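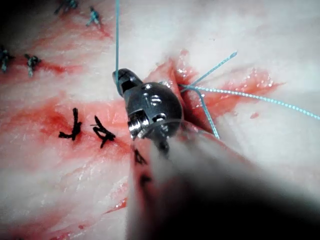

缝合练习也能包月了,机器人自备,耐心另购

本刊讯 手术机器人培训公司Jaledine六月起对外出租一套名为“Krishnan”的缝合训练服务。医院付月费,公司派人上门,把器械臂、练习用组织垫和评分软件一并装好,住院医师下夜班后就可以继续缝,如果他们还愿意的话。

基础套餐每月含60块组织垫,用完另算。软件从进针角度、线的张力、打结松紧等17个项目给每一针打分,分数当场显示在屏幕上,声音提示可以关闭。据最早试用的Clenmont教学医院说,声音提示在第一天上午就关了。

“它夸人的时候语气跟扣分的时候一模一样。”该院外科培训主管塔拉·加尼姆(Tala Ghanem)说。她手下的学员三个月里交了136份完整练习记录,其中打结一项进步最快,收线一项最慢。她认为这和在真人老师手下学的情形差不多,差别在于软件不叹气。

Jaledine的产品经理雷纳托·特龙科索(Renato Troncoso)介绍,练习分两种模式。一种由学员全程操控;另一种由系统先走几针作示范,学员从中途接手。后一种原本是给新手准备的,结果主治医师用得最多,理由多半是“想看看它到底行不行”。记者问看完的结论,特龙科索说,主治医师们一般不填反馈表。

价格方面,单台月租998欧元,安装费另计,组织垫运费另计,周末上门服务另计。公司给出的说法是“透明计价”,每一项另计都列得很清楚。

并非人人买账。在Jultstead负责手术室采购的海基·海斯卡宁(Heikki Heiskanen)看过演示后表示,机器缝得整齐,他没意见,但合同里的维修响应时间写的是“尽快”,他想知道这个词在软件里能打几分。

特龙科索称,新版合同正在修改,会尽快寄出。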